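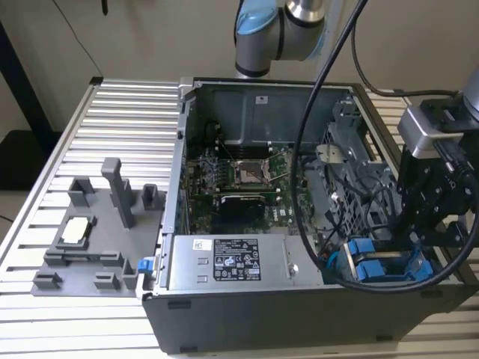 How many demonstrations before a policy can put a hard drive back in a desktop tower?

Posted by wunside_lab in Learning from Demonstration
Tags: data collection, teleoperation, assembly, imitation learning

Hi all, and thank you in advance for reading, because I know I tend to go on a bit. We're a small outfit (Wunside, mostly repair and refurbishing) and since February I've been gathering examples for a policy that handles parts in old office towers. The case lies on its side on a slotted aluminum table with the panel off, and next to it there's a printed gray tray that holds the small part for the socket task. Two arms, and a fixed camera that takes in the case and the tray together.

The task that's giving me grief is the drive. The gripper carries a 3.5-inch drive in its blue caddy over to the cage on the right side of the case and has to slide it home. I have 400 episodes, all recorded by me, all with the tower in very nearly the same spot. The trained policy brings the caddy over beautifully and then, right at the mouth of the cage, it dithers. Sometimes it goes in, and sometimes it taps the edge and backs off and taps again, like somebody trying a key in the dark. Out of my last 17 trials it seated the drive in five.

So do I just need another 400? Or is something wrong with the ones I have? I'd rather ask before I spend two more weeks with my hands on the controllers. My wrists would thank you too!

Hamidreza Tabrizi
Accepted, edited 5th March

I had almost exactly your trouble on a battery tray last year, so let me pass along what helped, and forgive me if some of it is stuff you already do.

Please don't record another 400 of the same thing. Go back and watch the last three seconds of thirty or so of your episodes, at half speed, with a cup of coffee. I'd bet you'll find that you hesitate at the cage yourself. Everybody does when the tolerance is tight. You bring the caddy up, you stop, you look, you nudge it a little left, you go in. The policy sees all that stopping and has learned to stop, only it doesn't know when to start again. When I trimmed the long pauses out of my own set (anything where the arm sat still for more than half a second) the tapping dropped off a lot, and I hadn't recorded a thing.

Then I'd collect 200 new ones, all of them starting close to the cage with the caddy a bit wrong. Tilt it. Come in high, come in too far toward the power supply side, touch the rim on purpose and recover. Recovery is what you're short of. The long carry across the board is easy and your policy already knows it, so you don't need to spend your wrists on that part.

Shift the tower between batches as well, a finger's width this way, a few degrees that way. I marked five positions on my table with tape and just worked my way through them. 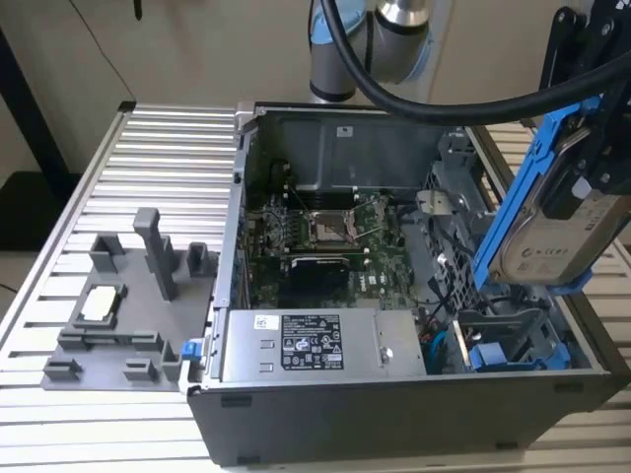
drukex_dan

What camera are you training on? If it's only the fixed one, there's your answer. From out there the caddy covers the opening just when you need to see it. Use the wrist view.

Also check your cables. Mine used to hang down over the case, different every session, and the model got weirdly attached to them.

uvora77

Following this one, we have the same kind of setup with a different make of tower. Small thing to add to Hamidreza's answer, which I agree with: write down which episodes are failures and keep them in a separate folder. We threw ours out early on and I've been sorry ever since, because later we wanted them for a success detector and had to go make bad ones deliberately. It's surprisingly hard to fail naturally when you're trying to!

And if you can get a second person to do part of the recording, do. My colleague Dierckx goes at everything from the left and I go straight down. I worried that mixing us would muddle the model, and for the first small batch it did, a little, but with more data from both of us it settled. I'd still note down who recorded what, in case you need to split it apart again.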